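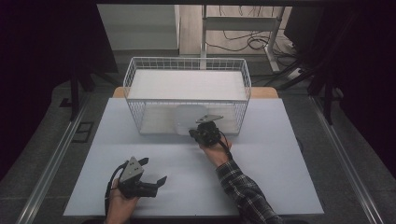 Wire basket task, both grippers in hand.

Sirnis board > Handheld grippers > Pad and cable practice
December 2022

firex_tech wrote:
Our draft rule is to inspect finger pads every 900 cycles and replace them at 3,000. Cables go over the back of the hand, clear of the jaws. Comments before it goes in the procedure?

aguirre_bench wrote:
Cycle counts are the wrong trigger. Foam wears by load and edge contact. We reject a pad when loose fibre extends past the fingertip.
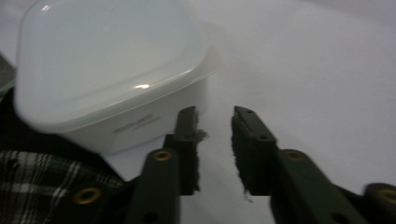 Lids and raised rims are hard on the inner faces, so I'd check after each change of object as well.

fimer22 wrote:
Disagree. A visual limit depends on who is looking. Keep the count as a ceiling and add the visual check under it.

firex_tech wrote:
Agreed on both. Does anyone replace one pad only?

aguirre_bench wrote:
No. Always both, same batch, then recheck the zero.

fimer22 wrote:
We do singles if the centre offset stays under 2 mm. No trouble so far.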